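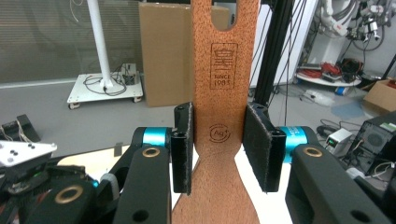
Home | About | Recipes | Archive | Contact

Rice for one

I moved in May and the new kitchen has two burners, one of which works. So I've been eating a lot of rice. The bag I bought from Jedden, the shop by the station, should last me until fall.

My old method was to boil it like pasta and drain it, which Treasa Daly told me years ago was a crime. She may be right. Her way is one cup of rice and a cup and a quarter of water, lid on, low heat for 16 minutes, then ten minutes with the heat off. I rinse it first. Bram doesn't rinse his and I can't taste the difference, but I keep doing it.

The first few pots stuck badly. The burner doesn't go very low, and I was lifting the lid to check. I bought a heavier pan and stopped looking, and now only a thin layer catches. I soak that off overnight.

Leftovers go in the fridge as soon as they stop steaming. On Monday I fried some with an egg, half an onion and the last of the cabbage. It needed more salt.

I still haven't worked out brown rice. Two tries, both chewy in the middle. Lovisa Tveit left a comment on the last post saying to soak it for an hour, so I'll do that next and write down the times.

Older posts: Moving the bookshelves | Bus passes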